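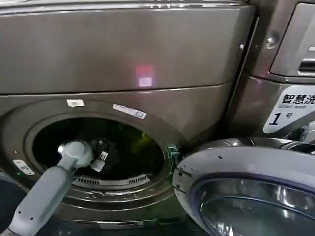

Week 4: Sorting Things Into Piles

Classification is the business of deciding which things belong together, and then living with the decision. You've been doing it all your life without a syllabus. A drum full of dark clothing in a front-loading washer is a finished piece of classification: somebody had a rule, and the pale shirts were left out of it. The rule probably took two seconds to apply and was never written down, so if you asked its owner whether gray socks count as dark you'd get a pause, then an answer, then a different answer next month. Libraries, archives and tax offices have the same trouble, with more shelving.

Terms for this week

Class: a group of things treated as the same for some purpose. The last four words matter and are the first to be dropped in student essays.

Criterion: the feature you sort by. Color, date, size, who complained.

Residual class: the pile marked Other, Misc. or General. Every scheme has one. Schemes that claim not to have one have hidden it under a more respectable name.

Boundary case: an item that fits two classes or none. You will meet these within minutes of starting any real sort.

The Zamora list

The Zamora list is the one we use for the first exercise. It's a catalog of 697 household papers: bills, letters, recipes, warranties, and one long argument with a neighbor about a hedge, carried on over several years. The original owner divided them into six classes:

Money
Family
House
Keep
Ask about
Various

Look at that for a while before reading on. Three of these name a subject. Two name something the owner meant to do. The last is a shrug. A letter from a relative about a loan for the roof could go in any of the six, and letters very like it did.

It's easy to laugh, and I'd like you to get it over with before the seminar. Then consider that the owner could find things. The list worked for one person in one house for a long time. It stopped working when someone else had to use it, and that is the usual moment for a scheme to stop working.

Mixed criteria

The textbook position is that one level of a scheme should use one criterion. Sort by subject, or sort by date, and don't put "Letters" next to "1970s" and hope. This is good advice. I give it every September and break it every time I clean out my desk.

The Grenis scheme (handout 2) follows the rule strictly and has 54 top-level classes as a result. You'll find it consistent and tiring. The Viltomov scheme cheats in several places, mostly in its section on maps, and people tend to prefer using it. Be ready to say why, with examples. "It's simpler" will get you a polite nod and no marks.

A note on the residual class

A small Other pile is healthy. A large one means your criterion doesn't suit your material - or that you got bored, and the two look much the same from outside. When Other becomes the biggest class, open it and sort it again as if it had just arrived. There is often a perfectly good class in there that has been waiting for a name.

For the seminar

Take 300 items from the Zamora list and propose your own scheme. Write the rule for each class in one sentence. Swap with a partner, who sorts ten of your items using only your sentences and no hints, sighs or pointing. Bring the disagreements, which are the part I'm interested in.

Reading: Jarent course pack, sections on naming and on overlap. The section on color coding is optional and a bit pleased with itself.

Written schemes are due 24/10/2026. Label the file with your name and the week. Last year's folder had eleven files called "final" and I sorted them into Various.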